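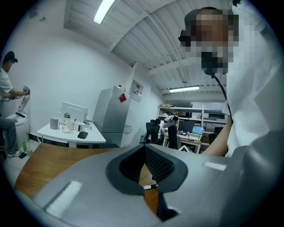
Girls' Schooling in Rural Districts: Notes for Session 9
2019-01-14
By the Course Office, Flulteo Institute

These notes accompany the second reading packet and should be reviewed before the seminar. Students are expected to know the difference between enrollment, attendance, and completion, as the three are often confused in public debate.

Enrollment records the names entered on a school register at the start of the year. Attendance records who is present on a given day. Completion refers to the final year of a cycle. A district may report high enrollment and still lose many of its older girls before the last grade.

The main case is the Siltia district survey, which covered 32 villages over 5 years. In the lower grades, 70 percent of girls on the register attended through the end of the year. The survey lists distance, school fees, and work at home as the reasons most often given by families for withdrawal. Early marriage appears under a separate heading - students should note how the question was worded before comparing the two tables.

The Kirkavar program took a different approach. It paid no stipends to families and spent its funds on boarding places and on the training of women teachers from the area. The Manurung reading questions whether such gains last once outside funding ends. Its argument rests on interviews with mothers, many of whom had left school early themselves.

For discussion:
Which of the three measures should a district office publish first?
What can a survey of households show that a school register cannot?

A written response of two pages is due at the next session. Late work is accepted only with prior approval. The longer paper on adult literacy classes is due in June.

Last updated: 2 weeks before start of term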